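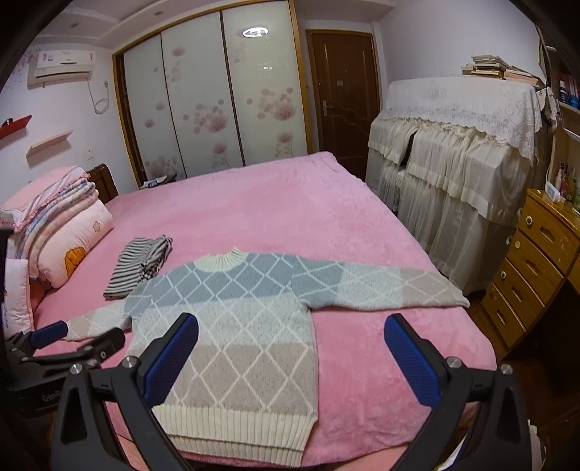
# Mes joues de bœuf braisées à la bière brune (la version du dimanche pluvieux)

La joue de bœuf, c'est le morceau que j'ai ignoré pendant des années, et je m'en veux un peu. Chez nous on faisait du paleron ou du gîte, toujours, et c'était très bon, mais le jour où j'ai goûté une joue cuite longtemps dans une bière bien maltée, j'ai demandé la recette avant même d'avoir fini mon assiette. C'était chez Margus Zariņš, en octobre, et il m'a répondu « tu mets tout dans la cocotte et tu t'en vas ». Bon, il y a quand même deux ou trois choses à savoir, alors je vous détaille ma façon de faire !

Je l'ai refaite souvent depuis, j'ai raté une sauce (beaucoup trop amère, je vous raconte plus bas) et je suis enfin contente du résultat.

## Ce qu'il vous faut

Pour quatre bons mangeurs, ou six personnes raisonnables :

- 3 belles joues de bœuf parées
- 200 g de poitrine fumée en lardons épais
- 3 oignons jaunes
- 2 carottes
- 1 branche de céleri
- 4 gousses d'ail
- 2 cuillères à soupe de farine
- 1 cuillère à soupe de concentré de tomate
- 75 cl de bière brune douce
- 30 cl de bouillon de bœuf peu salé
- 2 feuilles de laurier, quelques branches de thym
- 1 cuillère à soupe de moutarde à l'ancienne
- 1 cuillère à soupe de cassonade
- huile neutre, une noix de beurre, sel, poivre

Pour la bière, je prends la brune de la brasserie Jõgi quand j'en trouve. Sinon, n'importe quelle brune ronde et pas trop houblonnée fera l'affaire. Évitez les stouts très torréfiés : après quelques heures de réduction, l'amertume se concentre et il n'y a plus grand-chose à faire. C'est exactement comme ça que j'ai raté ma fameuse sauce, malgré une quantité de sucre que je préfère ne pas écrire ici.

## Préparer la viande

Demandez à votre boucher de parer les joues, il le fera bien mieux que vous et moi. Il reste souvent une membrane argentée sur une face. Si elle est épaisse, glissez la pointe d'un couteau dessous et tirez en gardant la lame presque à plat. Les petites veines de gras à l'intérieur, par contre, vous les laissez tranquilles, elles vont fondre.

Salez les joues sur toutes les faces la veille au soir, posez-les sur une grille et mettez-les au frigo sans les couvrir. Si vous n'avez pas pu (ça m'arrive une fois sur deux), salez juste avant de saisir et épongez bien avec du papier absorbant. Une viande humide bout au lieu de dorer, et toute la couleur de la sauce vient de là.

Je les laisse entières. On peut les couper en deux si elles sont énormes, mais en petits cubes elles finissent en charpie.

## Saisir, et prendre son temps

1. Préchauffez le four à 120 °C, chaleur statique.
2. Dans une cocotte en fonte, faites rissoler les lardons à feu moyen avec un filet d'huile. Quand ils sont dorés, mettez-les de côté et gardez le gras.
3. Montez le feu et saisissez les joues, une ou deux à la fois. Comptez quatre à cinq minutes par face, sans y toucher. Si ça accroche quand vous essayez de les retourner, c'est qu'elles ne sont pas prêtes.
4. Réservez la viande avec les lardons. Baissez le feu, ajoutez le beurre, puis les oignons émincés, les carottes en gros tronçons et le céleri. Une pincée de sel, et on laisse suer tranquillement jusqu'à ce que les oignons soient bien blonds.
5. Ajoutez l'ail écrasé et le concentré de tomate, remuez une minute, puis saupoudrez de farine. Remuez encore, le temps que la farine colore légèrement.
6. Versez la bière en trois fois, en grattant bien le fond avec une cuillère en bois. Tous ces petits sucs collés, c'est du goût !
7. Laissez bouillonner cinq minutes, ajoutez le bouillon, le thym, le laurier, la moutarde et la cassonade, puis remettez la viande et les lardons.

Le liquide doit arriver aux deux tiers des joues, pas plus haut. Si la cocotte est très large, complétez avec un peu de bouillon – pas avec de la bière.

## Au four

Couvrez, enfournez, et comptez quatre heures. Oui, c'est long ! Je retourne les joues à mi-cuisson, et c'est tout. Si le couvercle ferme mal, glissez une feuille de papier cuisson dessous.

Au bout de quatre heures, piquez avec une fourchette. Elle doit entrer toute seule et ressortir sans soulever la viande. Si ça résiste, remettez une demi-heure et recommencez. J'ai eu une joue récalcitrante qui a demandé presque 16 minutes de plus que ses voisines (je l'avais laissée seule dans la cocotte, elle était nettement plus épaisse), donc vérifiez chacune séparément.

## La sauce

Sortez les joues avec précaution, elles sont fragiles, et gardez-les au chaud sous une feuille d'alu. Retirez le thym et le laurier. Laissez reposer la sauce cinq minutes, le gras remonte et vous l'enlevez à la louche. Ensuite, faites réduire à feu vif jusqu'à ce qu'elle nappe le dos d'une cuillère.

Goûtez à ce moment-là seulement, et rectifiez :

- trop amère : un peu de cassonade, ou une cuillère de gelée de groseille
- trop plate : une pointe de moutarde et quelques gouttes de vinaigre de cidre
- trop liquide : encore cinq minutes de réduction

Certains passent la sauce au chinois. Moi j'aime les morceaux de carotte fondants, je la laisse comme ça.

## Avec quoi on mange ça

Une purée bien beurrée, évidemment. Des tagliatelles fraîches, c'est très bien aussi, et une fois j'ai servi une polenta crémeuse qui a fait l'unanimité. Je mets toujours quelque chose de vif à côté : une salade d'endives avec une vinaigrette bien moutardée, ou des cornichons.

## Questions qui reviennent

**Et à la mijoteuse ?** Ça marche, huit heures en position basse. Faites quand même dorer la viande et les oignons à la poêle avant, et mettez un peu moins de bouillon.

**On peut préparer la veille ?** C'est même meilleur ! Laissez refroidir, mettez au frigo dans la sauce, et le lendemain vous retirez le gras figé à la cuillère. Réchauffez à couvert, tout doucement, au four ou sur feu très bas.

**Ça se congèle ?** Oui, avec beaucoup de sauce, deux à trois mois. Décongelez une nuit au frigo.

S'il vous en reste une joue, effilochez-la dans sa sauce et fourrez-en un petit pain toasté avec des oignons rouges au vinaigre. Je fais parfois exprès d'en cuire une de trop.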